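Two-arm peg board: project report
Clumden shared workshop, Grelurholm
2026-03-24

Aim

Our project was to get two robot arms with five-fingered hands to put small parts into matching holes on a board. We started in December. The arms were already set up in the workshop, so our share of the work was the board, the parts and the control program, which we called Astura.

The board

The board is white and the parts are blue, so that Astura can tell them apart by colour. We drew it in sections, with round, oval and rectangular openings. The first version had openings that fitted too tightly, and the hands could not turn a part by the small amount needed to free it. We opened everything up and printed the plates again.
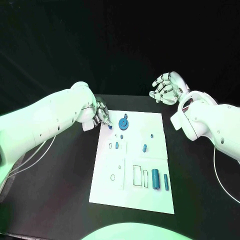

Gripping was the part that took longest. Our first grip program closed all the fingers at the same speed, and short pegs were pushed out before the thumb arrived. We changed it so that the fingers bunch together slowly around the part. With the smallest pieces, such as the blue one in the left hand at the corner of the board, only a little of the part shows below the fingertips, so Astura has to remember where it is. The longer cylinders are easier.

Control

Each arm follows a list of saved positions. We taught these by hand, 70 in total, and stored them in one file. The waiting time between positions was set to 200 milliseconds.

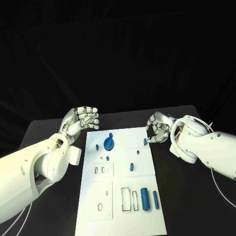
A shorter wait made the arms shake when they changed direction. A longer one made no difference to the results, so we left it there. We used the Dönmez method from our course notes to work out the wrist angles.

Testing

We ran 939 placements over the whole project. Most failures were with the rectangular slots, where the part has to be turned the right way as well as put in the right spot.
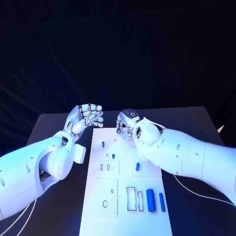 Round holes gave fewer problems. When a peg did miss, it was usually after the board had been knocked, and we had to teach the first 4 positions again.
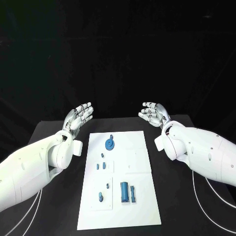 We would like to fix the board to the table with clamps and add a check at the start of each run. The cables also need proper clips. The position file and the drawings for the plates are on the workshop computer in the Astura folder.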